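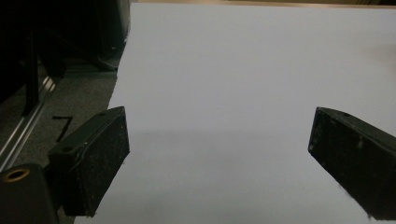
The paper I've been using, on the end of the table

Washi-style print paper from a roll – how do I get it to stay flat?

posted by inkyfingers_hillholm

Hi all! I've been doing linocut for maybe a year and I finally gave up on pads and bought a big roll of plain white printmaking paper (Vaher, the heavier one) from the art store in Hillholm. I love it, it takes ink so much better than the cheap stuff I started with. But it came off the roll like a window shade. I tear off a sheet, lay it down, and if I so much as look away one end is curling toward the middle again.

I've tried books on the corners overnight and that sort of works, except the corners end up flat and the middle has a big lazy hump in it. I also tried rolling it backward around a mailing tube and put a crease right through a sheet I'd already torn to size (I may have said a word). My edition is only 17 prints so I don't need anything fancy, but I do need the sheets flat enough to register on the block, and I'd like to have them ready for the October market in Trornside. I don't own a press, I print with a wooden spoon on the dining table.

Is ironing a terrible idea? My mother-in-law swears by it. Also the edges I tear come out kind of wavy, is there a trick to that or do people just cut them?

spoonandbaren

Ironing isn't terrible but do it from the back, low heat, no steam, with a clean cotton dish towel in between. I scorched a whole stack once because I trusted the dial on a thrift store iron. Test a scrap first!

What I really do these days is damp stack. Mist every other sheet very lightly with a plant sprayer, pile them up, wrap the whole thing in a trash bag and leave it for a couple of hours so the damp evens out. Then swap the bag for blotters (or newsprint with no printing on it), put a board on top, and weight the WHOLE board. Your hump is there because you only weighted the corners. I use a shelf out of an old bookcase plus two big paint cans. Change the blotters the next morning and again that night, and by the day after you've got lovely flat paper.

For the edges, lay a steel ruler down firmly and pull the paper up and toward you against it, in short tugs. If you want it softer, run a wet paintbrush down the line first and give it a minute. Wavy is fine though, people pay extra for wavy.

trimmings262

just cut it with a knife and a straightedge. life is short

old_bindery_cat

Agree with spoonandbaren about the board. Two things to add. Check the grain before you cut your sheets, because if they're all going the same way they curl the same way, and you can stack them with the curl facing down and save yourself half the trouble. And store the roll loose! Mine came wound tight, so I rewound it around a fat carpet tube and it's much better behaved now.

If you get into bigger editions, the Zello blotters are worth having – mine have been dried out and used again more times than I can remember. For 17 prints I'd stick with newsprint.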